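Pochette (maroquinerie)

La pochette est un petit sac plat, le plus souvent sans armature rigide, que l'on porte à la main, sous le bras ou à l'intérieur d'un autre bagage. Elle se distingue du sac à main par sa faible épaisseur, et du portefeuille par ses dimensions et par l'absence habituelle de compartiments destinés aux billets. Le mot désigne aussi, dans le costume masculin, le mouchoir de la poche de poitrine. Ce second sens n'est pas traité dans le présent article.

Terminologie

Le mot est un diminutif de « poche ». Les catalogues de maroquinerie l'emploient de manière large, et la limite avec la trousse, l'étui ou le porte-documents reste assez floue. On admet en général que la trousse contient des objets que l'on range ensemble pour un même usage (toilette, écriture, couture), que l'étui épouse la forme d'un objet unique, et que le porte-documents reçoit des feuilles sans les plier. La pochette peut remplir ces trois fonctions sans appartenir tout à fait à aucune des trois catégories.

En anglais, on distingue le clutch, tenu dans la main, et le pouch, qui est plutôt un contenant souple. Le français a emprunté le premier de ces mots dans le langage de la mode, mais les artisans l'utilisent peu. Dans les ateliers d'Irnunness, on appelle « plate » toute pochette dont le soufflet ne dépasse pas l'épaisseur d'un doigt, et « demi-plate » celle qui possède un fond cousu.

Histoire

Les petits contenants que l'on suspendait à la ceinture sont connus dans de très nombreuses régions, bien avant l'apparition des poches cousues dans les vêtements. L'aumônière du Moyen Âge européen en est la forme la plus souvent citée. Elle était en tissu ou en peau, fermée par un cordon, et pouvait être richement brodée.

À partir du XVIIe siècle, la poche indépendante, nouée à la taille sous les jupes, a pris une grande place dans le costume féminin. À la fin du XVIIIe siècle, la ligne plus étroite des robes a rendu cette poche gênante, et l'on a porté à la main un petit sac appelé réticule. La pochette moderne descend en partie de cet objet, même si sa forme rectangulaire et plate se fixe seulement dans les premières décennies du XXe siècle. Dans les années 1920, elle accompagne la robe courte du soir; elle est alors en soie, en cuir verni, en métal tressé ou en perles.

La généralisation de la fermeture à glissière, pendant l'entre-deux-guerres, a changé la construction de l'objet. Le rabat n'était plus nécessaire, et l'on pouvait fermer toute la longueur d'un bord sans bouton ni pression. Les pochettes de voyage, doublées et lavables, se sont répandues dans la seconde moitié du siècle.

La tradition d'Irnunness

Le bourg d'Irnunness a connu une production régulière de pochettes en cuir retourné. Les ateliers étaient réunis dans le quartier de Tan, près de l'eau, et travaillaient surtout des peaux teintes en gris ou en brun. Selon l'historienne Valbona Lazarević, qui a dépouillé les registres de la corporation, le quartier comptait 22 ateliers au moment de sa plus grande activité. La plupart employaient les membres d'une même famille et se partageaient les outils les plus coûteux, notamment les presses à découper.

Le modèle le plus connu de cette tradition est la pochette dite de Vukum, du nom du marché où elle se vendait. Elle se compose de deux panneaux égaux et d'une bride passée en biais sur la face avant, dans laquelle on glisse la main. La bride était cousue avant l'assemblage des panneaux, ce qui obligeait l'artisan à prévoir très tôt la position du bord supérieur. Lazarević voit dans cette bride un héritage des sacoches de cavaliers. Hatsue Oshima a contesté cette filiation — les sacoches conservées ont toutes une attache verticale — et propose plutôt une influence des étuis de musiciens. La question n'est pas tranchée.

L'atelier Irkura est le dernier du quartier à fabriquer ce modèle. Sa collection ancienne, qui comprend 428 pièces, a été inventoriée par Ratih Simanjuntak, et le catalogue a été mis à la disposition du public le 2022-07-11. On y trouve également des patrons en carton, des échantillons de fil et quelques carnets de commandes, dont certains sont encore difficiles à dater.

Matériaux

Le cuir de veau et le cuir de chèvre sont les plus courants pour les pochettes destinées à durer. Le cuir lisse résiste mieux aux frottements et à l'humidité. Le cuir retourné, obtenu en présentant le côté chair ou en ponçant la surface, donne un toucher plus doux, mais il retient la poussière et se marque facilement. Les imitations enduites sont formées d'un support textile recouvert d'une couche de polymère. Leur qualité dépend en grande partie de la souplesse de cette couche, qui peut se fendre aux plis après quelques années.

Parmi les textiles, on rencontre la toile de coton, le feutre, le velours, le satin et diverses étoffes synthétiques. La doublure a souvent autant d'importance que l'extérieur. Un tissu glissant facilite la sortie des objets, tandis qu'un molleton ou une matière polaire protège mieux les surfaces fragiles comme les verres de lunettes ou les écrans.

Construction et couture

La pochette la plus simple est faite d'une seule pièce pliée et cousue sur deux côtés. Les modèles à deux panneaux demandent une couture de fond, que l'on cache à l'intérieur ou que l'on laisse visible comme ornement. Dans ce dernier cas, on choisit volontiers un fil de couleur contrastée. La régularité des points devient alors essentielle, car l'œil suit la ligne sur toute sa longueur et remarque le moindre écart.

Le point sellier, exécuté à la main avec deux aiguilles et un seul fil, a la réputation d'être plus solide que le point de machine: lorsqu'un passage se rompt, le reste de la couture tient encore. La piqûre mécanique est plus rapide et convient bien aux peaux minces. Dans la tradition d'Irnunness, on pratiquait six points sur la largeur d'un pouce, à l'aide d'une griffe fabriquée localement. Les angles sont arrondis au couteau ou à l'emporte-pièce, puis parés, c'est-à-dire amincis, afin que la peau puisse être rabattue sans former une bosse.

Fermetures

On distingue principalement le rabat (libre, à pression ou à aimant), le fermoir métallique monté sur un cadre, le cordon et la fermeture à glissière. Cette dernière se pose avant la couture des côtés. Son ruban doit être légèrement plus court que l'ouverture, sinon les extrémités forment des plis. Pour les petites pochettes, une longueur de 17 centimètres est fréquente. Les dents peuvent être en métal, en résine moulée ou en spirale de nylon; la spirale accepte mieux les courbes, mais elle supporte moins bien la chaleur du fer.
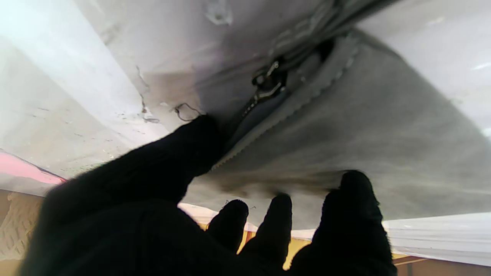
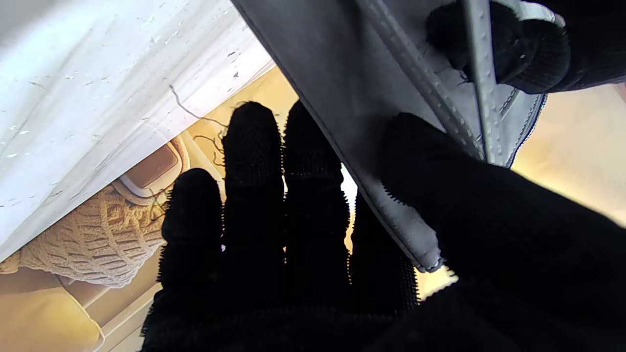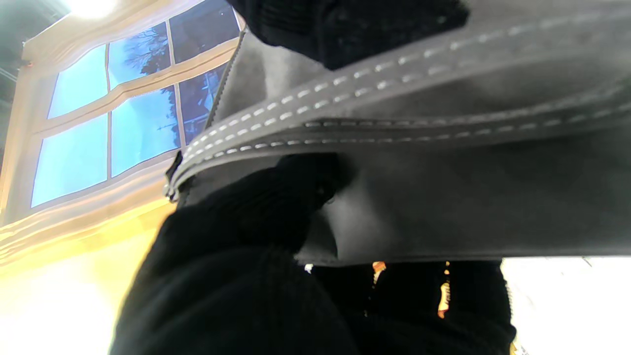
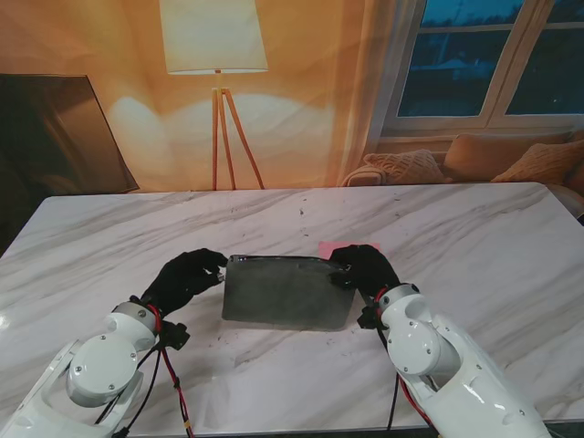

La panne la plus commune est l'écartement du curseur, qui n'engage plus correctement les dents. On peut souvent le resserrer avec une pince plate, par pressions très légères et de chaque côté à tour de rôle. Si le ruban lui-même est déchiré, il faut découdre et remplacer l'ensemble. Kumiko Oda recommande dans son manuel de réparation de conserver les anciens trous de couture, au moins dans le cuir, parce que chaque nouvelle perforation affaiblit le bord.

Entretien

Le cuir lisse se nettoie avec un chiffon doux à peine humide, puis il reçoit une crème incolore en couche fine. Le cuir retourné ne supporte ni crème ni cire; on le brosse à sec, toujours dans le même sens, et l'on traite les taches grasses avec une poudre absorbante laissée pendant une nuit. Les pochettes en textile peuvent être lavées à la main, à l'eau tiède, à condition que les renforts intérieurs ne soient pas en carton. On les sèche à plat et loin d'une source de chaleur directe.

Pour le rangement, on évite les sacs en plastique fermés, qui retiennent l'humidité. Une enveloppe de coton suffit. Un remplissage léger en papier sans acide empêche les faces de coller l'une à l'autre, surtout pour les cuirs vernis — ceux-ci peuvent aussi prendre la couleur des objets voisins.

Usages contemporains

La pochette reste un accessoire de cérémonie, mais elle sert aujourd'hui tout autant à organiser le contenu d'un sac plus grand. Kumiko Fukuda, dans une étude sur les bagages des voyageurs quotidiens, parle à ce propos de « sac de l'intérieur ». Elle observe que ces pochettes passent d'un bagage à l'autre et sont conservées plus longtemps que le bagage lui-même. À Vukum, une foire de la petite maroquinerie se tient chaque année en janvier, et les artisans y vendent des modèles anciens aussi bien que des pochettes pour câbles et chargeurs.

Voir aussi

Aumônière
Réticule
Porte-documents
Point sellier
Fermeture à glissière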